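Laboratory of Automation, Course Handout 8
Care of the two-arm bench: cables, gripper and first moves

Prepared by Violeta Mansilla, with corrections by Uriel Echeverría
Version of July 28, 2019

Before you come to the laboratory, please read also the handout on frames and tool points. I will not repeat that part, and the questions of Cristóbal Gaete at the end suppose that you know it.

1. Which bench we speak about

In the laboratory we call the bench Tarkar, after the name of the old project. It has two arms standing on one long brown table, and a second white table at its side for the electrical equipment. In this session every group works with the near arm only, the one which carries the gripper with two fingers. The far arm stays in its waiting position above the table. It is powered, so you must treat it as a machine that can move.

2. Before you touch anything

Take off scarves and long necklaces. Put your bags under the window and not under the table, where the cables pass. One student of the group holds the stop button during the whole session and does nothing else. If this person needs to write something, the arm is stopped first, and then he or she writes.

Ask Ebony Donnelly for the log book. Each group writes the date, the names, and the state in which the bench was found. Last year we had two groups who did not write anything, and afterwards it was impossible to know when the finger screws had become loose.

3. The cables

Most of the faults we have had on this bench came from cables. The motors and the controller gave us very little work. Follow each cable with your eyes from one end to the other, and only then with your hand, with the arm stopped.

The connector at the foot of the base must be pushed in completely. If it is a little crooked, the arm can start normally and lose the connection later, in the middle of a program. The cables on the floor must not be pulled tight between the power strip and the base.

The cable of the gripper needs more attention. It must have a free loop at the wrist, large enough for the last joint to turn to both sides. A short loop pulls on the plug. A loop that is too long can catch on the fingers or on the object. When you have fixed the loop, turn the last joint slowly by hand guiding, first to one side and then to the other, and look at the cable and not at the screen.

The near arm holds the small test bottle with the red top just over the table. The ring at the foot of its base is green, and the gripper cable makes its wide loop at the side of the wrist.
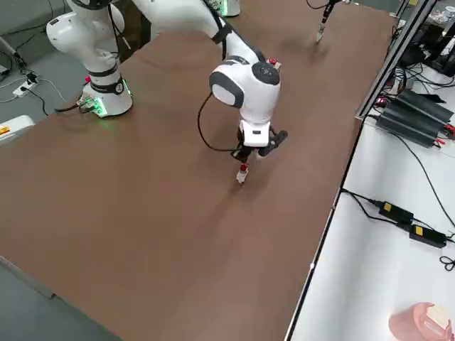
4. Checking the gripper

a) Open and close the gripper without any object. Both fingers should move smoothly. Write down any noise.

b) With the arm stopped, clean the inside of the finger tips with a dry cloth. Do not use alcohol, it makes the pads hard after some months.

c) Check the finger screws with the small key from the Hamari box. They must be firm, but please do not use force. The thread is short and we have already repaired it once.

d) Close the gripper on the test bottle and lift it a little. Keep it low, so that if it falls it does not roll far. Wait for about two minutes and see if the bottle has slipped between the fingers.

e) Repeat point d) with the wrist turned. If the bottle slips only in this position, check again the cable before you change the closing force.

5. First moves

Load the program "Na" from the list. It is a slow path between a few points, and it does not pass into the area of the far arm. The speed limit of the tool is 200 millimetres per second and you do not have permission to change it. If the arm stops with message 731, the program was started too far from its first point. Bring the arm nearer by hand guiding and start again.

6. At the end of the session

Put the bottle back in its box, open the gripper, and send the arm to its rest position. Leave the power supplies on the white table as they are, Lorena Lucero switches them off in the evening together with the far arm. Sign the log book.

7. Questions to prepare (C. Gaete)

Why do we test the cable loop at the last joint and not at the first one? What would change in point 4 d) if the bottle was full of water? Write half a page for each question and bring it on paper to the next session.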